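Sorting Foam Shapes by Color: Final Report
Pudmont Design Lab, second-year project

3. Method

We wanted to find out whether people sort faster by color or by shape when both are on offer. The blocks came from a Kandow craft set of foam shapes, and we kept only the plain ones without printing. All trials used the same wooden board so the working area stayed the same size. Each participant got one practice round and then 2 scored rounds. We logged 214 rounds in all, between October and the end of the term.

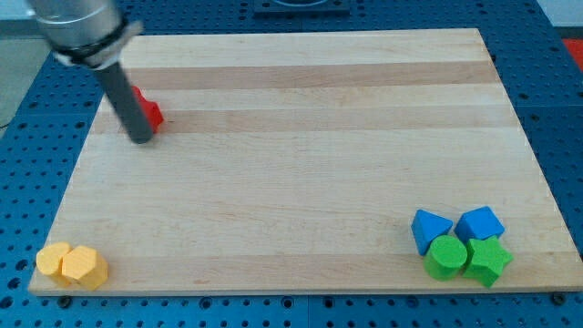 Color sorting was the easier task to score. A block counted as sorted when it stood with its own color and away from the others. The rule worked well for yellow, with two blocks touching near a front corner of the board and bare wood between them and the rest. It worked less well for blue and green. A green cylinder right in front of a blue triangle, and a green star touching the blue block behind it, make one cluster of four, even though each color has its own row. We scored layouts like this as "partly sorted" - a category we had to add after the first 21 rounds.

Shape sorting caused more arguments. Stars were easy, but several people put the hexagonal blocks with the cylinders, and our rule sheet did not cover it. We let these stand and marked them in the log.

4. Problems

The timing sheet from Duda Hall was lost for one afternoon, so those rounds have layouts but no times. They are left out of Table 2.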